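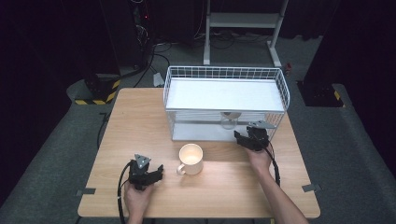
Ticket 184: cup rack wobbles and the glass keeps sliding about

Opened by: Pin-yu Tam
Where: shared kitchen corner, Busalgate
Status: closed
Opened: August 19, 2024

Hello! Me again, sorry. It's the white wire rack, the two-tier one we put the mugs and glasses on. It rocks. You put a mug in the top basket and the whole thing tips a tiny bit towards you, and anything on the bottom shelf goes for a wander. I've only got the small clear glass in there at the moment, on the lower shelf over to the right, and I've left the white mug out on the table in front until I know what I'm dealing with (it's my good mug and I'm not risking it).

What I've tried so far:

Turned the rack round. Same wobble, different corner.

Moved it to the other end of the table. Still rocks, so I don't think it's the table, although the table is on carpet and I do wonder.

Pushed down on all the corners one at a time. The back left one gives a little click. No idea if it's meant to.

Could somebody tell me if there's a trick to these? It came from Trirkance with no instructions whatsoever, just a cardboard sleeve.

Reply from Chun-yin Ko

Hi Pin-yu, I've got the same rack at home and mine did this for weeks! The click is probably the side frame not being hooked all the way over the lower panel. Take everything out first, glass included, then lift the top basket off and set it aside. Check that the bottom panel is sitting flat on its wires all the way round. Mine had one corner riding up over the wire and you really couldn't see it unless you got your eye down level with the shelf.

If the panel's fine, stand the bare rack on the floor somewhere hard, not the carpet, and see which foot is in the air. The wire bends quite easily by hand. Go gently, a little at a time.

Pin-yu Tam

Right, emptied it and had a look. The panel was up at the back left corner, exactly as you said! Pressed it down and got a much bigger click, very satisfying. It still rocks a bit on the hard floor by the door though. Front right foot is off the ground by the thickness of a bank card.

Chun-yin Ko

That's the bend, then. Hold the rack by the side wires, not the basket, and ease that foot down. Too far and you'll be doing the other three as well, ask me how I know. Felt pads would help with the sliding too. Tsai on the corner does a sheet of them.

Pin-yu Tam

Done! Took me two goes (I overdid the first one). It's back on the table, steady, glass on the bottom shelf and mug up top. Pads are on the list for my next trip into Trultitville. Please close this one.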